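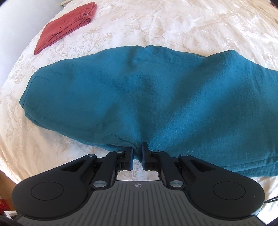 Folding notes, 22 June 2021

Long day on the bed task, so I'm writing this up before I forget which bits annoyed me most. The question on the whiteboard is still the one Florian Chevalier put up there: could a machine do somebody's laundry pile yet, start to finish, with no help? My answer tonight is "some of it, on a good day, if you like your shirts sort of oval."

We stuck to soft stuff on the bedspread. The teal one is my nemesis. It's gauzy and crinkly and it has no opinion at all about where its corners are. You pinch the near edge with the fingertips, lift, and half the time you've got one layer when you wanted two (or two when you wanted one!). The rust-red piece is much nicer to work with, smaller and more or less rectangular once folded, and I'd happily give the arm a whole basket of those.

Things I want to remember about the pinch:

Come in low and slow. If the pads drop in from above they push a dent in the cloth and then close on the dent, and you drag the whole bundle toward you.

Thin layers on top of a patterned bedspread are a trap. Twice I closed on the bedspread too and pulled up a little tent. A person feels that right away. We have no feeling in the fingertips yet, so the policy just keeps going, tent and all.

Watch the cable on the right side. It wants to lie across the bed and it will find a sleeve if there is one.

Seams are good! The stitched ones give you something to aim for, and I think the next labeling pass should mark them.

Count so far is 785 demos in the Celeo folder, counting this morning's. I threw out 16 from today, mostly bad grabs where I regrasped so many times that I wouldn't want anything to learn from me. Florian thinks we should keep the regrasps, on the grounds that real laundry is mostly regrasping. He may be right. I'll put them in a separate folder and we can argue about it later.

On the arm itself: ran the Mancuso checkpoint on the same kind of fold, 18 tries, and it got 5 I'd put in a drawer. The others were folded in the sense that they were smaller than when they started. It's very good at the first fold and then seems to lose interest, and the second fold lands wherever. My guess is that it can't tell the bundle's top layer from the fold underneath when everything is the same color. More light from the side might help, the creases show up better that way.

Would I let it put clothes away at home? Not yet. Towels, maybe by September. Anything with sleeves, ask me again after that.

To do: wipe the finger pads, back up the Celeo folder, try a plain sheet over the bedspread, ask Florian where the spare pads went.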